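Pirnis (content management system)

Pirnis is a free content management system for small websites, written in PHP and maintained by Londex, a web hosting firm. It began as an in-house tool for building customer pages and was released to the public in November, at a time of year when few customers could be persuaded to look at it. The name has no known meaning. An early manual promised to explain it in a later chapter, and the later chapter covers file permissions.

Features

Pages are stored as plain text files in a single folder, with no database. Supporters consider this the main attraction, as a whole site can be backed up by copying the folder. Critics point out that it can be deleted in much the same way. Menus are built from the file names, so a page called "misc-old-new" will appear to visitors under exactly that title until someone renames it.

The plugin directory lists 197 add-ons, of which 142 are contact forms. Themes are fewer in number. The default theme, Phan, is grey and has a sidebar on each side, an arrangement the documentation calls "balanced". Its colour can be changed in the settings, though the choice is limited to other greys.

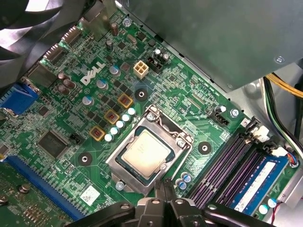 A Dell desktop motherboard with a processor in its socket.

Hosting

Pirnis runs on most shared hosting plans and can be installed on a spare desktop computer by anyone prepared to leave it switched on. Version 2 added an installer, replacing a text file of instructions that began at step four. The installer asks for a site name, a password and a favourite time zone. The last of these can't be changed afterwards without editing a file by hand.

Kandden

Kandden is a fork of Pirnis, started on 9 Jun 2018 after a disagreement on the support forum over whether comments should be switched on by default. The thread ran to 913 posts before comments on it were switched off. The two systems remain largely compatible, and themes made for one usually work in the other, sidebars included.

See also

Flat-file content management systems
Comparison of website builders
Shared web hosting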